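The Hanger Problem

Every closet in America is breeding. You close the door on a respectable row of shirts, and by July there are more hangers than clothes, most of them thin, bent and hooked to each other like teenagers at a bus stop.

I bring this up as a man who recently moved his mother out of a two-bedroom apartment. She is a neat woman. She irons pillowcases. Behind her winter coats we found 70 wire hangers, bundled with string in sets, against some future shortage she declined to describe. When I suggested we let them go, she looked at me as if I had suggested letting the dog go.

"They're perfectly good," she said. They were terrible, every one. A wire hanger gives a sweater two small shoulder horns and drops a silk blouse on the floor by lunchtime. But they came free, and it is very hard to throw away something free.

For a second opinion I drove to Rullow, where Marlina Nair has run Gastonik Cleaners for 21 years in a storefront between a bank and a place that sells only lamps. She goes through hangers the way a diner goes through napkins.

"People bring them back to me in grocery bags," she said, hooking a finished suit onto the rail. "They're so proud. Then I find the bag has a belt in it, and somebody's mail."

She takes them back anyway. The straight ones get used again. The rest go into a barrel by the back door, and when the barrel is full her nephew drives it to the scrap yard and comes home with enough money for a sandwich. Most curbside programs won't touch a hanger – the hooks snag in the sorting machinery – so the barrel at Gastonik has become a kind of local institution, with regulars.
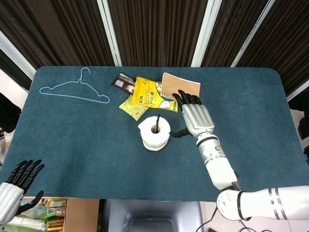
What the Wood People Want

At the other end of the business are the believers. Delić, a small shop two streets over, sells cedar hangers at $14 apiece, and the staff will tell you with a straight face that a good coat deserves one. I own four good coats, if I am generous about the word "good." I bought one hanger. It is now the nicest thing in the closet and has made everything near it look worse.

Then there is the velvet crowd, who have discovered that a slim, fuzzy hanger lets you fit 40 shirts where you used to fit half that. They say this as though it were a benefit. I tried a pack from a company called Zarnemano and can report that nothing slides off them, including, on a damp morning, the shirt I was trying to put on. I was late, and I left with one cuff unbuttoned and blue fuzz on my collar.

Nair uses wire at home. She showed no shame about it. "I look at clothes all day," she said. "At my house they can hang however they want."

My mother's new closet is half the size of the old one. Last month I went over to fix a shelf and found a bundle of hangers behind the coats, tied with string. She said they came with the apartment.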